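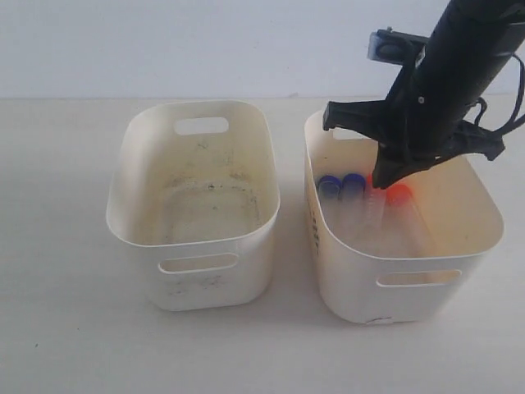

Brusine writes software that lets robot arms do small, repetitive handling jobs in laboratories and workshops. We make the perception, the motion planning and the tools that tie them together, and we leave the hardware to the people who build it. A good deal of our time goes on jobs that look simple. Clear tubes in a white basket are a fair example: the bodies take on the colour of whatever is behind them, so the outline is faint and the cap is often the best thing to aim for. Where two caps overlap, as the dark blue ones do, the software has to decide where one tube stops and the next begins before it can choose a grasp.

What we make

Our main product is Skimen, a perception and grasp planning package. It takes colour and depth pictures from a camera on the arm or above the table, finds the objects it has been told to look for, and passes a short list of possible grasps to the planner. Each grasp comes with a score and the reason for it, so an engineer can see why one was picked and another was turned down. We spent a long time on those reasons. They are the part our customers mention most.

Tokarz is the planner. It checks each grasp against the walls of the container, the arm's joint limits and any cables or brackets fixed to the arm, then works out a path in and a path back out. Getting out is often the harder half. Tokarz can be used without Skimen, and several of our customers run it with their own vision code.

Both come with the same set of tools: a log viewer, a replay tool and a test runner. The replay tool takes a recorded run and puts it through a newer version of the software, so you can compare the two decisions side by side.

How we work

There are 16 of us, most of us software engineers, in one office in Jakstead. The test benches are in the next room and everyone is expected to use them, including the people who mainly write the log viewer. We bring out 4 releases a year. Before each one, Skimen has to get through 300 recorded runs and Tokarz has to plan for 100 container layouts, many of them sent in by customers after something went wrong.

We keep the benches plain. Ordinary plastic baskets, ordinary lighting and parts that have been handled a lot tell us more than a clean demonstration cell would — and they are closer to what our software meets once it leaves the building. If a run fails, the log is kept and somebody is given the job of explaining it. Some of those explanations take an afternoon and a few have taken months.

Working with us

Most projects begin with a trial. You send us a set of the objects you need moved, along with the containers they live in, and we tell you in writing which ones we can handle and which we can't. There is no charge for this. If the answer is no, we keep your notes on file and get in touch when a later release changes it.

We take on students for summer placements, starting in May. Placement students work on the released code and go through the same reviews as everyone else. Current openings are listed on the Jobs page, and the Contact page has directions to the Jakstead office.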